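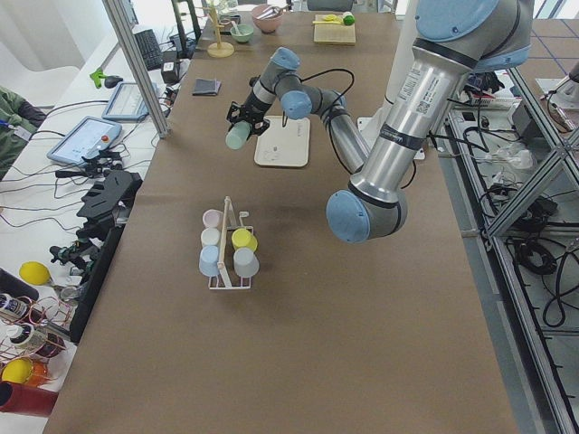

1/ Notes from the tableware cell at Valard, November 2025. The task under development is handling plastic cups between a wire rack and a tray. In the dish room, people do this between other things. On the cell, it is somebody's whole job.

2/ There are 17 people on the dish room roster. Before September, none of them had job descriptions that mentioned a robot. Now 16 do. The exception is Deok-su Yoo, who retires soon and asked to be left out of the training. He was.

3/ The new role is "cell attendant." Duties as written: set the start layout, supervise the run, log faults, reset. The written version gives resetting one line. In practice it takes up more of the shift than the other duties combined.

4/ A reset means cups upside down in the rack, tray flat, cloth folded, utensils back in their bowls. The attendant then signs the layout sheet. Bit-na Won rewrote that sheet after the first version left out which way the tray faces.

5/ Tray direction matters to the log. The lettering gives us a fixed reference, so "cup placed right of the bear" means the same thing to both shifts. Before that we had entries like "put it a bit left." 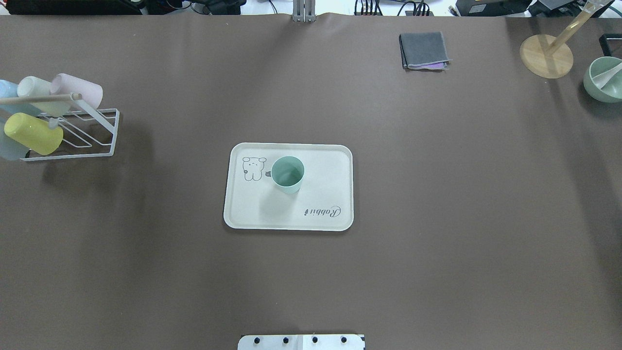
6/ Placement is scored pass or fail. Pass: cup upright, full base on the tray, rim clear of anything else. No partial credit. Attendants wanted a third category for "fine, but I would have moved it." We added a comment field.

7/ The comment field is now the most useful column in the log. Nkechi Uzor has stacked cups for a living for 16 years and writes things like "grip too near the rim, will slip when greasy." The engineers read her entries first.

8/ Pay. Attendants get the machine allowance, paid per shift on the cell. Min-kyu Hong raised the obvious problem - people who rotate off lose it. Two rotations in, that is still open. My position is that it should follow the training.

9/ Physical load: less lifting, more standing in one spot and watching. Wrist complaints are down among attendants. Lower back complaints are not. A stool is on order from Sanitz.

10/ Stop authority. Any attendant can stop the cell without asking, and the stop is logged with no name attached. Chae-won Byun insisted on the second part. Stops went up the week it came in, and I count that as the rule working.

11/ Next is the handover form, which currently has two boxes for the same fault code. Draft goes to both shifts before anyone approves it. Send corrections to me or write them on the copy by the time clock.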